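Notas sobre el programa de préstamo de instrumentos

2020-05-02

El colegio Emlow cerró en enero la primera revisión de su programa de préstamo de instrumentos para primaria. El inventario recoge 183 piezas, casi todas de cuerda y viento madera. Cada ficha incluye número de serie, estado de las zapatillas o del puente y fecha del último ajuste.

El criterio de asignación es la talla. Un violín de tres cuartos en manos de un alumno que necesita un medio obliga a compensar con la muñeca, y el vicio tarda cursos en corregirse.

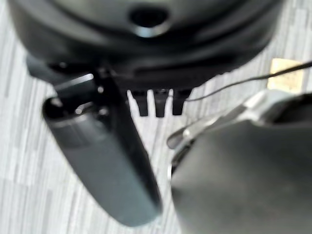

Drekwood respondió a la entrada anterior que la talla importa menos que el calendario: si el instrumento llega en noviembre, el alumno ya ha perdido la base del trimestre. Es cierto, y el reglamento no fija plazo de entrega.

El presupuesto de mantenimiento es de 2,000 euros anuales. Unos 500 se van en cuerdas y cañas. El resto cubre reparaciones en el taller Clalomico, con un máximo de tres por familia de instrumento.

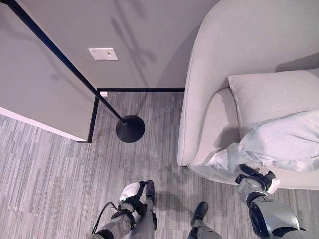

Pared y moqueta.

Falta una partida para estuches. Un cierre defectuoso causa más daños que el uso en clase, y el coste de sustitución es bajo. 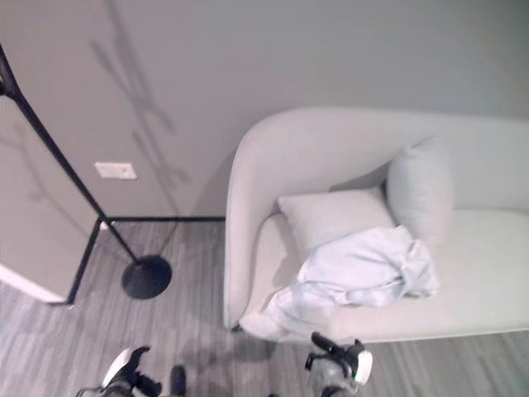
Ensayo en casa

El método Falcão, que usa el centro, pide sesiones cortas y diarias. La hoja de seguimiento registra minutos, pero no contenido. Yo añadiría dos columnas: escala trabajada y tempo de metrónomo. Con eso el profesor puede ajustar la lección siguiente sin repetir el diagnóstico. 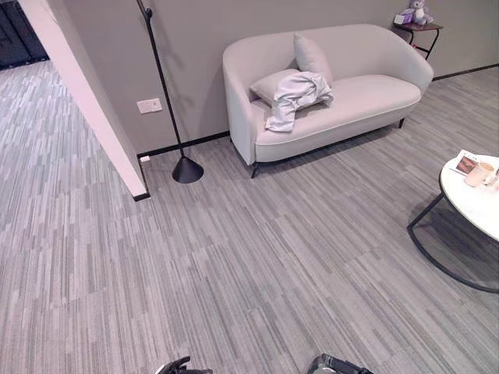

Pendiente

Revisar la cláusula de devolución en verano. Comprobar si los clarinetes entran en el seguro del centro. Publicaré la plantilla de ficha cuando tenga corregidos los campos de viento metal.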